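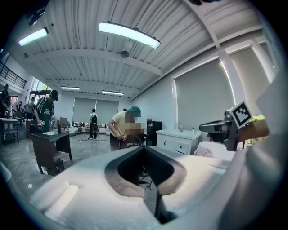 Hand-held gripper in the main work room, with the white-topped workbench at far left.

Planning and Budget FAQ: Hand-Held Gripper Kits
Wednesday, May 18, 2022
By the Carnwood purchasing desk

What is in a kit?
A Stukard kit contains 2 grippers, one harness, the cables and a hard case. Marker cubes are listed as a separate line on the quote. Order them at the same time or the kit ships without them.

How many kits does a site need?
Count the people recording at once, then add one kit as a spare. People setting up or waiting don't count toward the total.

Can we rent before we buy?
Rental is by the month through Ekinci. Half of the first month's fee is credited to a purchase order placed before the end of July. Later months carry no credit.

What wears out first?
Jaw pads and cables. Set aside 15 percent of the kit price per year for both. Pads are sold in boxes of 100, so small sites should share a box.

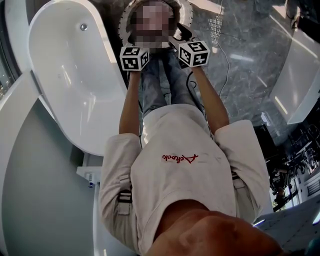
Does the price include training?
One half-day session is included with a first order. Further sessions are billed at the day rate on the quote.

How much storage should we plan for?
Plan by hours recorded per week, and keep two copies until the transfer is confirmed. Drives are not part of the kit. The Wekus storage sheet gives the figures by recording mode.

What does the site have to supply?
Grounded outlets, a table for charging, and a lockable cabinet. Extension cords and floor cable covers are a site cost and belong in your own budget.

Who pays return freight on a faulty unit?
Carnwood, within the warranty period. After that the site pays both ways.

Contact: Carnwood purchasing desk | © 2022 Carnwood | Back to top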